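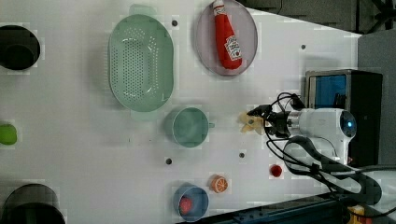
The Hadstead Manipulation Challenge is an annual student robotics competition in which teams program a single arm to sort and move household objects and toy food on a tabletop. It grew out of an undergraduate course taught by Bülent Kozan at Hadstead and is now open to clubs from other schools. The finals are held in March.

Format

Teams have three members. Each team works with one arm and a two-finger gripper, and receives its task list on the morning of the round. Typical tasks include putting a piece of toy fruit in a bowl or laying a soft toy bottle on a plate. A round lasts 32 minutes. Operators may restart a program but may not touch the objects – a dropped item stays where it falls.

Scoring

The maximum score is 200 points, with a bonus of 8 for a round completed without a restart. The only team to reach the full 208 was Bonska, from the Fivercombe technical college.

Student work

Entrants submit a written report and their code after the finals. Maurya, a grasp-planning program started as one team's entry, was later adopted for the Hadstead course and is maintained by its students.

See also

Robot competition
Robotic arm
Educational robotics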